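5 min read

The long life of the small-town laundromat

The laundromat on Carrier Street in Tendel opens at six in the morning and locks itself at ten at night. A timer does the locking. For most of the day the room is left to whoever has come in with a bag of washing, and it runs well enough that way. It has done since the owners took out the last of the coin trays and put in a card reader.

Shops like it were meant to be gone by now. When home washing machines got cheap, the trade was expected to shrink to student suburbs and caravan parks, and in plenty of towns it did. Tendel once had three laundromats. One is a tyre shop and another was knocked down for parking. The one on Carrier Street kept going on doonas, work gear and people whose machine at home had packed it in.

Doonas are still the backbone. A king-size doona won't wash properly in a domestic front loader, and the locals know it. In May, when the heavy bedding comes out of cupboards smelling of last year, the two big machines at the back are booked out from breakfast. In January it's beach towels and holiday-house sheets.

Renting has changed the rest of the week. New flats in Mikomness, 40 minutes up the highway, are often let with a laundry cupboard the width of a broom and a combination unit that takes four hours to do half a load. Tenants put up with it for a winter, then start driving their washing to town on shopping day. They fill a machine, do the groceries, and come back for the dryer.

The dryers matter more than the washers. A gas dryer at a good laundromat will finish a full load of towels in 25 minutes. On the coast, where a line of washing in July can hang for two days and come in damper than it went out, that is worth the drive and the coins, or these days the tap of a card.

Running one isn't a way to get rich. Water is the largest bill, followed by gas, and lint is a daily job. The Patex washers on Carrier Street were bought second-hand from a motel that was closing, and parts for them are getting harder to find. When a door seal goes, the machine can sit idle for a fortnight. A new commercial washer costs more than some owners clear in a good quarter, so old ones are patched and patched again.

The fit-out tends to be plain for the same reason. Pale walls, hard floor, a bench, a folding table, a noticeboard with lawnmowing numbers on it. Anything soft or fancy gets wet or gets nicked. Owners who have tried armchairs mostly went back to benches inside a year.

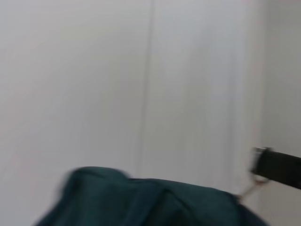 What it costs to keep the doors open

A regular at Carrier Street might spend $400 a year, which is less than the price of a decent machine but adds up over a long tenancy. Prices have gone up 2 dollars a load since the gas contract was renewed. There was some grumbling on the noticeboard, and then the grumbling stopped.

The next expense is hot water. The system is original to the building and the plumber has been asked to quote before spring. Until then the warm cycle takes a bit longer to get going first thing, and the early customers bring a thermos – there's a bakery two doors down, but it doesn't open until seven.

We send one feature a week to your inbox. Enter your email address to subscribe. You can unsubscribe at any time.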